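The Quiet Death of Bring a Plate

My mother kept an exercise book listing what every household in our street had brought to every gathering since the Whitlam years. She didn't consult it often. She didn't need to, as the neighbours knew it existed, and a woman who turned up twice running with a bag of chips could feel herself being entered.

I have been thinking about that book since an invitation arrived last month for a fiftieth. It came through an app, which wanted my email address, my dietary requirements and my consent to be contacted by its partners. At the bottom it said: "Just bring yourselves! Everything's taken care of." Then, in a smaller typeface, came a link through which each guest could contribute $17 towards the grazing table.

I paid. I'm not a monster. But I would like it recorded somewhere, if only in an exercise book, that seventeen dollars is not a plate.

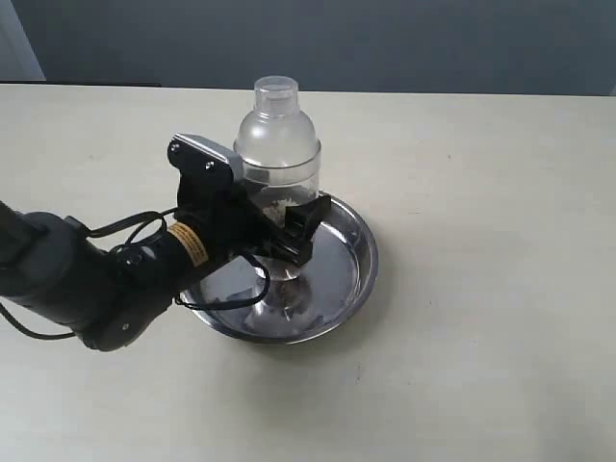 A plate, for anyone who grew up with caterers, was a binding social contract disguised as a courtesy. "Ladies, a plate" ran the line on the hall noticeboard, and every few years some newly arrived family would take it literally and turn up with crockery. They were forgiven at once and the story was told about them for the rest of their lives. Tihomir Radulović, who lived behind us and came out in 1969, brought four dinner plates and a gravy boat to his first cracker night. He was still being asked about the gravy boat at his retirement, and I suspect he enjoyed it more than the watch.

What the plate did was spread the embarrassment evenly. Your curried eggs might be grey. Your neighbour's pavlova might have slumped in the car. It all went on the same trestle under the same flyscreen dome, and the host, who had provided a roof and a chilly look at anyone near the good lounge, was under no more scrutiny than the rest of us. Now the host carries the lot, and the result is that people host about as often as they repaint the house.

I put this to my friend Leonie Goodwin, who has given more parties than anyone I know and has the knees to show for it. She thinks I'm being sentimental. She reminded me that "ladies" was doing a fair bit of work in "ladies, a plate", and that the gentlemen's contribution was typically to stand beside an esky and discuss the Hume Highway. She also reminded me of the salmonella. I had forgotten the salmonella.

"You never made anything anyway," she said. "You brought bread."

It was good bread.

She is right about the ladies, and I concede the point without a struggle. But the fix for half the street doing the cooking was surely to hand the other half an apron. We went and hired Donuvine instead, whose website offers "curated abundance" from $700, napkins extra. Curated abundance proved to be salami folded into roses. A lot of it was still there at ten o'clock, sweating, and not one guest could be thanked for it or blamed.

Blame matters more than we let on. You can't tease a supplier. No child will one day inherit the Donuvine recipe, written on the back of a gas bill with the quantity of butter left out on purpose. I own three such recipes, each from a woman who disliked my mother, and I'm fairly sure all three are sabotaged.
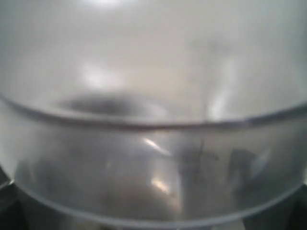 Ballarat, September

The fiftieth has now been held, and I am able to report. It was lovely. The speeches were short, the heater worked, and the grazing table was long enough to require its own lighting. I stood at one end of it with a man called Derek or Garrick and we agreed that there was certainly plenty there.

Then, towards nine, the birthday girl's aunt came in by the side door carrying something under a tea towel. She had plainly not read the app. It was a tuna mornay, in a brown dish with masking tape on the bottom and her surname on the tape, and there was a small silence while people worked out where it could go. Somebody moved a salami rose.

It was gone in ten minutes. I had two helpings and it was far too salty, and I told her so, and she told me I'd put on weight. We talked until the taxis came. I have her number now, and I'm to return the dish, which for reasons I'm still piecing together ended up in my car.

Leonie says I should give it back with something in it. I'm thinking bread.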